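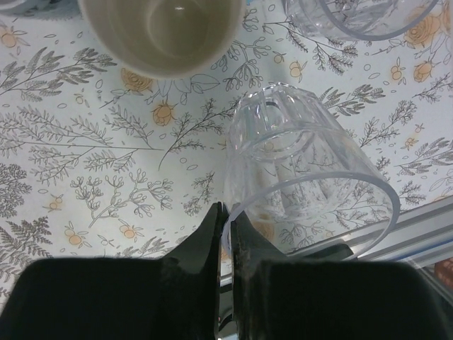
Chapter 4
Picking Things Up

On a warm morning in June, well before the doors opened, Imogen Mapplebeck was already at Humer Hall fussing with a tablecloth. She had brought it from home, the one with the ferns and the little orange flowers, and if you have ever tried to smooth a cloth under a piece of machinery you will know how long that can take (longer than you'd like!). The open day at the Priredell workshop was to start at nine, and the first visitors would be a class from Bostberg, many of them the age you are now.

I was there as a guest, and I have gone back to that morning so often in my own teaching that it seemed right to begin this chapter with it. The robot's job sounded dull when Ruwan Wickramasinghe read it out. It had to take hold of a plastic cup lying on its side. A boy near the front said his baby sister could do that, and Ruwan, who has a lovely patient way with a crowd, told him she had probably been practicing all day long, and asked him to think about what she had to know before she could.

So let us think about it too. A clear cup is a hard thing for a camera to see, because the pattern underneath shows right through the sides, a bit bent out of shape, and the edges nearly disappear. The rim is thin. Two fingers closing on it have to meet with almost no gap between them, and squeeze enough to hold the lip without crushing it. A white ceramic cup asks for something else again, being thick and smooth at the rim and much less forgiving if you drop it.

Ruwan's group had made 3,385 practice grasps that spring, in sets of 100, and he kept the tally in a green notebook which he passed along the rows. In one early set the robot managed 73 out of 100. The class wanted to know all about the other 27, and I was glad, for that is where we are headed in the pages to come. We will look first at how fingers touch an object, then at friction, and then at the Seneviratne method for choosing where to grip. Keep a plastic cup beside you as you read. You will want it by the second section.

Related chapters
Chapter 2: Arms and Joints
Chapter 3: How a Camera Sees
Chapter 5: Soft Things and Slippery Things

Back to top | Contact the authors | All rights reserved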